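Ticket 633 – Stacking blocks, towers keep falling over
Opened by: Dineo Kekana
Assigned to: Aarne Saarela
Status: waiting on customer

Dineo Kekana
Hi! I bought the Urthorpe block set for our after-school room in May and we love it, but I'm having a silly amount of trouble with the stacking cards. The kids are supposed to copy the card (three colors, bottom to top) and leave the tower standing while the next kid takes a turn. Ours won't stay up. Two cubes are fine, and then the third one goes on and somebody groans. I've tried it myself after everyone has gone home, so I can't blame small hands. Is there a trick to it, or did we get a bad batch? We're using the big folding table by the window, if that matters.

Aarne Saarela
Hi Dineo, thanks for writing in. A few things to check before we talk about swapping anything:
Does the table rock when you lean on it?
Is there any glue, tape or paint left on the cubes?
Does it happen with every color, or mostly with one?
If you can try the same tower on another table, please do that and let me know.

Dineo Kekana
OK, went through your list. The table does rock! One leg has lost its rubber foot, so I folded up a piece of cardboard and stuck it under there. Better, but the tower still went over on the second try. Then I looked at the cubes properly and a couple of the green ones had old sticker gunk on one side – we labeled them for a counting game in the spring and I'd completely forgotten. Washed those with dish soap and left them on a towel overnight. I haven't noticed one color being worse than another, but I also wasn't paying attention, so I'll watch for it.

Aarne Saarela
Sticker residue would do it. A bump you can hardly feel is enough to tip the cube above. Once they're clean, run a fingertip over all the faces, and put any side that still feels rough facing out. The cubes don't have to line up exactly, by the way. A little overhang is fine as long as most of each cube sits on the one under it.

Dineo Kekana
Good to know about the overhang, I was nudging them with a ruler trying to get the sides flush and I think I knocked down as many as I fixed. Moved everything to the white table in the back room, which is much steadier. Shaohua Yu (she runs the younger group) did the first card with me and we got it on the first go. Red, green, blue, stayed up through snack time. The yellow card is still giving us grief, but I found one yellow cube with a chipped corner, so that's probably a separate thing. Can I get just the one replaced?

Aarne Saarela
Sure, we can send a single yellow. I need the number printed inside the box lid and a mailing address. 

Dineo Kekana
Lid is at home, I'll get you the number tomorrow. Picture is attached, it's the red, green, blue card. The blue one on top is a bit over to the right and so is the green, but I left the ruler in the drawer this time!

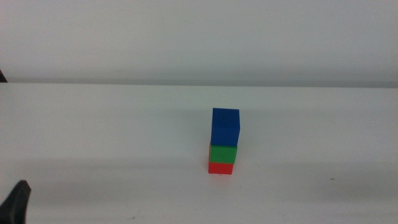

Internal notes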